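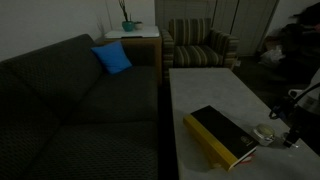 Figure 1. Tabletop work in a furnished room: book, small lidded container, and the gripper at right.

Unit 4: Automation at Work
Handout for Session 2, Reset Work in Furnished Rentals
Prepared by Maham Mengal

Read before class. Bring your notes from Session 1 on task lists, and the shift diary if you have finished it.

1. The workplace

Our case is Skamgate, a company that lets furnished apartments for short stays. It manages 152 units in four buildings. Between one guest leaving and the next arriving, each unit is reset. Resetting covers cleaning, laundry, restocking, a check for damage, and putting the furniture and small items back where the unit sheet says they go.

Before the change, one attendant did the whole reset alone. The unit sheet for a one-bedroom apartment has 38 lines. Attendants worked from memory for most of them and ticked the sheet at the end, usually in the elevator.

In September the company started using an arm, called Adby on site, for part of the living room work. It handles small items on low tables and shelves. The rest of the reset is still done by people.

2. Which tasks moved and which did not

Of the 38 lines, 12 were judged suitable for the arm. They have three things in common. The item is light, it rests on a flat surface, and the sheet gives it a fixed place. Books, remote controls, coasters and small lidded jars are typical.

Lines that stayed with attendants include:
Making beds and changing towels
Straightening cushions and throws
Cleaning under and behind seating
Deciding whether something on the floor is trash, laundry or lost property
Reporting stains, chips and burns

Look at Figure 1 with this split in mind. The book and the round container on the coffee table are the sort of objects covered by the 12 lines. The blue pillow on the sofa is a cushion line, so it belongs to the attendant. The white plastic bag and the heap of dark fabric near the wall come under the floor decision, and that also belongs to the attendant. A single living room can hold both kinds of work within a few steps of each other.

3. What changed in the attendant's day

Order of work. An attendant used to start wherever he or she liked. Many began with the bathroom to let the floor dry. Now the living room floor has to be walkable first, and the attendant starts the arm before going on to the bedroom. Several people on the morning shift said this was the hardest part to get used to.

Interruptions. When the arm can't complete a line it stops and sends a message to the attendant's handset. The attendant walks back, does the line by hand or moves the item, and restarts. A stop takes little time in itself. The walking back and forth, and picking up the bedroom work again afterward, take more.

Records. The arm logs each line it finishes, with the time. Attendants' lines are still ticked by hand. The supervisor therefore has exact times for one part of the job and end-of-unit ticks for the other. Hammad Khattak, the shift supervisor at the Rollbridge building, raised this at the first review. He was being asked why a unit took long, and the only detailed times he had were for the part no attendant had done.

Skill. New attendants now learn the unit sheet with the 12 lines left out. Experienced attendants know them all. When the arm is out of service, the new people need help with work that used to be considered the easiest in the unit.

4. Pay and staffing

Attendants at Skamgate were paid by the unit. After the change, management proposed a lower rate for units where the arm is used, on the grounds that fewer lines are done by hand. Attendants answered that starting it, answering stops and restarting it were new duties and appeared nowhere on the sheet.

The building office logged 325 stops in the first month. The figure was used by both sides. Management read it as a starting problem that would shrink. Attendants read it as 325 pieces of unpaid work.

The agreement reached had two parts. The unit rate was left alone until the next yearly review, and a line called "attend arm" was added to the sheet. No jobs were cut. Two positions that came open were left unfilled, and we will come back to this in Session 3 when we discuss how to count job loss.

5. Terms to know

Task split: the division of a job into parts done by people and parts done by a machine.

Residual work: the tasks left to people after a split. They are often the ones that vary most from day to day.

Attendance work: starting, watching, clearing and restarting a machine. Often missing from job descriptions.

Uneven record: a situation where one part of a job is measured closely and another part is not.

6. For discussion

Take the room in Figure 1 and write the reset as a task list. Mark each task P (person), M (machine) or U (unclear). Compare with a neighbor and talk through the tasks where your letters differ.

Should the attendants' lines be timed in the same way as the arm's? Argue it once as the supervisor and once as an attendant.

Who should do the 12 lines often enough to stay good at them, and on whose time?

Reading for Session 3: the Marwat warehouse case, sections 1 to 3. Skip the appendix on floor layout. Shift diaries are due at the start of that session, on paper.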